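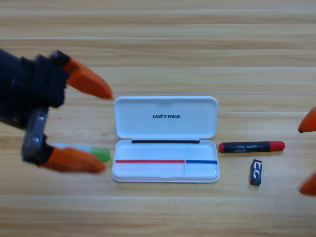
Looking after a wooden table that is used every day

A wooden table can stay good for many years, also when the family eats, writes and repairs things on it. I live with mine in Drungate, in a flat where the kitchen is also the office, so I had to learn this step by step. I write down what works for me.

Daily cleaning

Use a soft cloth, wrung out well, and wipe along the grain. Then take a second cloth, completely dry, and go over it again. Water that stays in the small gaps between the boards makes more damage than coffee does. I do not use kitchen spray, as it leaves a dull film which you only notice after a few weeks — and then it is difficult to remove.

White rings

A white ring from a warm cup sits usually in the finish and has not reached the wood. Lay a thin cotton cloth over it and pass with a warm iron, without steam, for a few seconds. Lift, look, repeat. On my table it needed 3 passes. If the ring is dark, the water went deeper and the iron will not help; you must sand that place.

Ink and pencil

Pencil goes away with a clean white eraser, rubbed gently along the grain. Ink from a ballpoint is more stubborn. Put a little rubbing alcohol on a cotton bud, touch only the line, and dry it at once. Try first under the table, because alcohol can soften shellac and some varnishes. Children's felt pens come off with ordinary soap if you are quick.

When my daughter does her homework, I ask her to keep the pens in their case until she needs them. 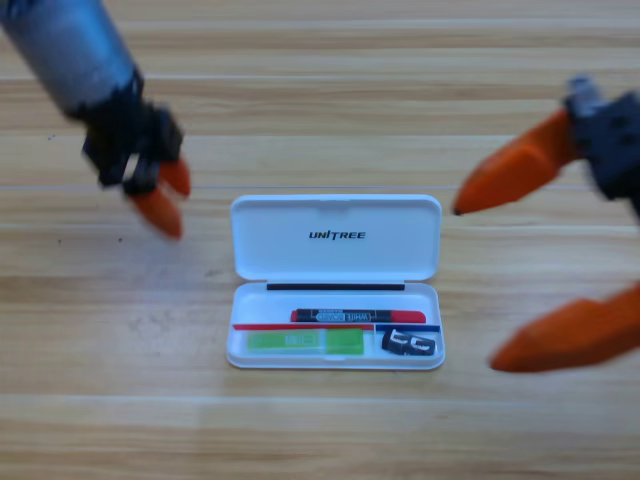
Over wrote to me that alcohol took the shine from an old desk and left a pale spot the size of a coin, and that a drop of olive oil, left for ten minutes, had lifted the same ink without any harm. I tried it on an offcut. It was slower, but the finish stayed as it was. For an oiled table I would now begin with the oil.

Oiling

If your table is oiled and not varnished, give it new oil when drops of water no longer stand on the surface. For me this is in January, when the heating has dried the air, and once more in summer.

Clean the table the evening before and let it dry. Rub in a thin coat with a cotton rag, wait 14 minutes, and take off everything that the wood did not drink. I use the clear oil from Musisell, but any oil made for worktops will do. Leave the table alone for up to 22 hours before you put plates on it.

Spread the used rags flat outside to dry, or put them in a jar of water with a lid. Rags with linseed oil can catch fire by themselves when they lie in a heap, so please do not throw them in the bin as they are.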